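Grey smudges on a white table top - what gets them off?
Posted by Vittoria Ruggiero, Dec 6, 2025

We have a big white table in our workroom and it has picked up faint grey smudges that won't shift with a damp cloth. It gets used most days. I tried washing up liquid in warm water and left it for 14 minutes, no change. I don't know what the top is made of, as it came with the room in July.
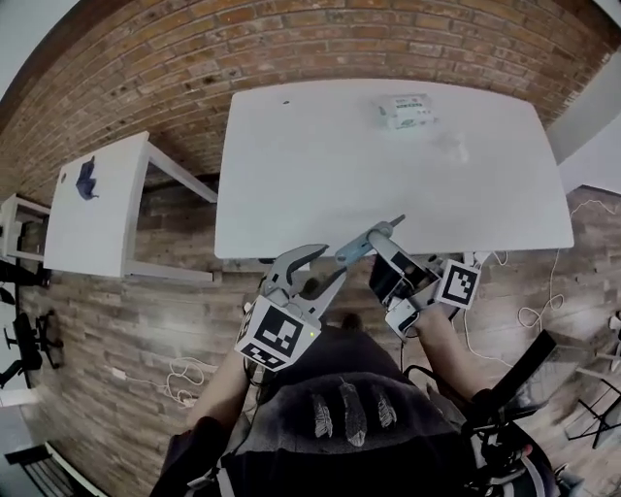 The big table, with the brick wall behind. The marks are faint.

There is also a small dark speck on it. I'd like to get the top clean without making it dull. Would a cream cleaner be safe?

Leonora Abella
Don't start with cream cleaner, it can take the shine off a painted or coated top. Try a white pencil rubber first, rubbing lightly. If that does nothing, put a little surgical spirit on a cotton pad and test it at a back corner. Wipe with plain water afterwards and dry it. Grey marks on white are often metal rubbing off on the surface, and they come away slowly, so expect to go over each one 2 or 3 times.

Tài Trịnh
Melamine sponge. Works on mine.

Špela Nedeljković
The sponge will work but it is a very fine abrasive - go gently if the top is glossy. I'd also tie up those white cables on the floor while you're at it, I caught my foot in one at work and pulled a lamp down.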